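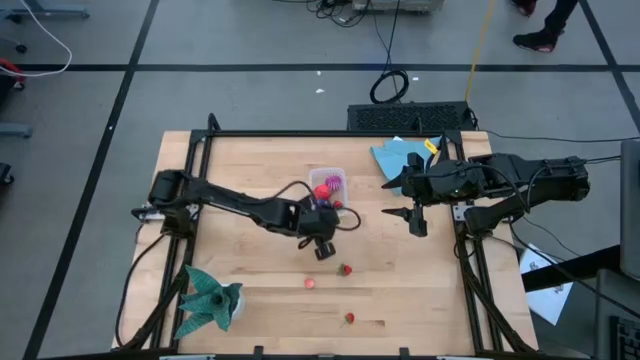 Unit 4: Sorting Small Items into a Tub

Course notes, Mali Owen
Posted 9/17/20

These notes go with the second table session of the term. Read them before you come in. The session runs 60 minutes, and you will work in groups of 2.

What is on the table

Every table has a clear plastic tub and a handful of small items. The tub is see-through, so both partners can check what is inside without leaning over it. A red ball and a purple spiky ball are in the tub. The two strawberries and the small pale pink ball are out on the wood, nearer the front.

Terms

Source area: the part of the tabletop where loose items lie.
Target: the tub.
Remainder: anything still on the wood when time is called.

Grouping

Decide on a rule before you touch anything. Last term most groups sorted by color and got stuck early. Red covers both a ball and a strawberry, and people disagreed over whether pale pink should go with them. Sorting by surface works better for a first try. The spiky ball and a smooth ball are easy to tell apart. Food shapes and balls is another rule that holds up.

Write the rule down in one sentence. If your partner can't apply it without asking you a question, rewrite it.

Procedure

1. Copy the starting layout into your notebook. A rough sketch is fine.
2. Write your rule under the sketch.
3. Move one item at a time.
4. Leave the tub where it is.
5. Sketch the final layout and list the remainder.

Round items roll. Set them down and wait before letting go completely.

Write-up

One page, due at the start of the next session. Include both sketches. Late pages lose a grade step. Questions go to Room 224.

Filed under: Handouts, Table Work

Related handouts
Unit 3: Describing a Layout
Unit 5: Stacking and Nesting
Reading list for October

Contact the course office | Back to top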